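Shared access way

A shared access way is a private road or track that serves two or more separately owned plots and connects them to a public road. 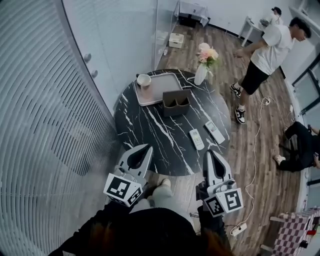

The term is used mainly in rural and coastal land sales, where a large holding has been divided and only some of the resulting plots touch the public road. Depending on the country, it may also be called a common drive, a private right of way or a service lane. It differs from a public road in that the cost of building and keeping it falls on the owners of the plots it serves.

Origins

Most shared access ways come into being when a farm or estate is split for sale. The original owner has usually reached every part of the land by tracks that needed no legal status, as one person owned the ground on both sides. Once the land is divided, each track crosses property belonging to someone else, and a right to use it has to be created in writing.

In older divisions this step was often left out. Buyers relied on custom, or on a verbal promise from the seller, and the gap came to light only when a plot changed hands again. Many disputes over rural access can be traced to sales of this kind.

Legal forms

Three arrangements are common. In the first, the strip of land under the road stays with one plot, and the remaining owners hold an easement over it. The easement is entered in the land register and passes to later buyers along with the plot. In the second, the strip is a separate parcel held in equal or unequal shares by all the owners. In the third, it belongs to a company or association in which each owner is a member.

The easement is the cheapest to set up, but it places the owner of the strip in an awkward position, as that person may not build on, plant or block land which is nominally theirs. Joint ownership avoids this difficulty but can make changes slow, since a decision to widen or move the road normally requires every signature. An association is able to act by majority vote. Its running costs are harder to justify where there are fewer than four plots.

A personal permission, sometimes called a licence, is weaker than any of these. It may be withdrawn, and in most systems it ends when the land is sold. Lenders generally decline to accept a licence as proof of access.

Width and construction

Planning rules commonly set a minimum width, which rises with the number of plots served. A track to two houses may be only wide enough for one vehicle, with passing places, while a road to a larger group must allow two vehicles to meet. A width of 6 metres between boundaries is a usual figure for the larger type and includes drains and verges as well as the surface itself. Fire services may ask for a turning area where the road ends without an outlet and is more than some 100 metres long.

Gradient is often a greater problem than width. On hillside land the shortest line from the road to the upper plots may be too steep for a loaded lorry, and the seller must choose between a longer road, which uses up saleable ground, and a paved one, which costs more. Unpaved roads on slopes need cross drains to carry rainwater off the surface. Where these are missing, a single wet season can leave ruts deep enough to stop ordinary cars.

Maintenance

The agreement that creates the access way should state who pays for repairs and in what proportion. Equal division is simple and is preferred by small groups. Division by distance charges each owner only for the stretch between the public road and their own gate, so that the furthest plot pays the most. Division by use, under which a guest house or farm would pay more than a private home, is fair in principle but difficult to measure.

Where the agreement is silent, the owner of the strip is usually under no duty to repair it. Those who hold the right of way may enter to carry out work at their own expense. They may restore the surface, but they may not improve it beyond its original character without consent – laying tarmac on a gravel track is the case most often argued.

The Sterton division

The division of the Sterton estate, near Udby, is frequently cited in local practice. The land was sold as six plots, with a single track running from the lower gate to the Lerau boundary. The surveyor, Cameron Yule, drew the track along its existing line, which crossed a stream at a ford. When the ford became impassable one April, the owners of the upper plots sought to move the crossing a short distance uphill, on to ground belonging to the Paquette plot.

The matter was settled by agreement. Kendra Bergeron, acting for the upper owners, proposed an exchange in which the Paquette plot gained the abandoned length of track and the new line was registered as a jointly held strip. Later divisions in the district have tended to use joint strips from the outset, with a clause allowing the line to be moved by majority vote after damage by water.

Effect on value

Plots with a registered right of access and a written maintenance agreement sell more readily than those without. A plot that has frontage on the public road but is also crossed by a shared way may be worth slightly less than its neighbours, as the buyer takes on the passage of other people's traffic. Gates, speed and parking on the verge are the usual subjects of complaint, and a well-drawn agreement deals with each of them by name.

See also

Easement
Landlocked parcel
Boundary survey
Private road association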